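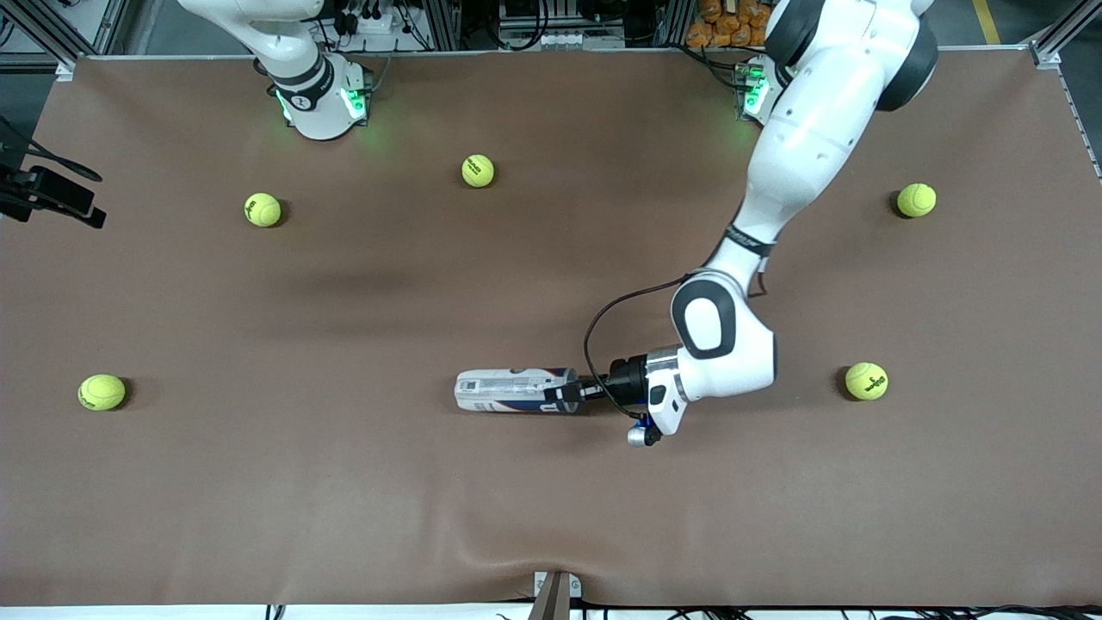
Gertraud Brunner thought we should fix the mat before touching anything else, and that the arms could wait. I wanted to start with the left gripper cable, so we argued a bit and then did it her way.

My part of the Detance project was keeping the two-arm cell in shape for everybody else, which sounds dull but I got really into it! The brown mat was my first headache. It creeps toward the front edge and bunches up into folds, and a tennis ball can lying near a fold doesn't sit the same way twice. We pulled it flat and clamped it again – that bought us 21 runs before the wrinkles were back (they always come back at the bottom, near the bracket).

Then came the cable. It loops out from the wrist and down to the gripper, and I had tied it way too short, so the left arm complained whenever the elbow folded tight. I gave it a bigger loop and checked it through 340 slow moves with Leopold Moser on the stop button. Two faults, both mine – I hadn't pushed the connector all the way in.

Still on my list: tidying the cables under the front rim and redoing the wrist camera calibration, which I last did in December.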